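Lista: manipulacion-es
Asunto: Re: Kit de pinzas de mano Okmont, ¿alguien lo ha usado?
De: Adalberto Guimarães
Fecha: 3 dic 2018

El autor del mensaje anterior escribió:

> Hola a todos. Estamos mirando el kit de pinzas de mano de Okmont para
> grabar demostraciones de tareas domésticas. El comercial nos habla de
> 100 demostraciones por jornada con un operador nuevo. ¿Es realista?
> También nos ofrecen las almohadillas de Cinetti como extra y no sé si
> compensan. Nuestro presupuesto da para un solo par.

Tenemos el kit desde septiembre, así que contesto por partes.

Lo de las 100 por jornada depende de la tarea. Con objetos rígidos y una sola mano se llega. Con las dos pinzas y bolsas de aperitivos, que es lo que hacemos ahora, nos quedamos en unas 60 válidas. Se descartan sobre todo las tomas en que la bolsa se escurre al pasar por encima del borde de la caja, y las que el operador hace demasiado deprisa.

El par pesa más de lo que uno espera. Al cabo de media hora se nota en la muñeca, y nosotros cambiamos de persona en cada tanda. El manual recomienda tandas más largas; yo no lo haría.

Sobre las almohadillas: las que vienen de serie agarran bien el plástico brillante mientras estén limpias. Hay que pasarles un paño con alcohol al terminar. Las de Cinetti las probamos con un juego prestado por Cabral y no vimos diferencia en bolsas hinchadas. En sobres planos sí, algo mejor. Con un solo par, yo me gastaría el dinero en tornillos y articulaciones de repuesto.

La calibración lleva 4 pasos y hay que repetirla si se desmonta un dedo. El programa no avisa cuando se ha perdido, y así tiramos una mañana entera de grabaciones. Furnberg, que nos lleva el soporte, dice que lo corregirán en la próxima versión, sin fecha.

Otra cosa a tener en cuenta es el entorno. Una mesa baja obliga a trabajar inclinado, pero deja ver bien el montón entre los dedos. Si grabáis en dormitorios, dejad sitio a los dos lados de la mesa para mover los codos.
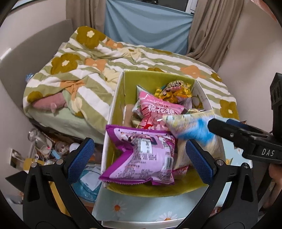 Tarea de aperitivos, mismo dormitorio en las dos fotos.

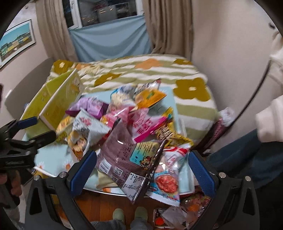 Adalberto Guimarães
Responsable de pruebas de equipos

Se me olvidaba el precio de los repuestos: pedidlo por escrito antes de firmar. A nosotros nos dieron uno por teléfono y luego la factura traía otro, con los portes aparte. Si queréis, os paso la hoja donde apuntamos las tomas descartadas y el motivo de cada una. Escribidme fuera de la lista, que aquí los adjuntos no pasan.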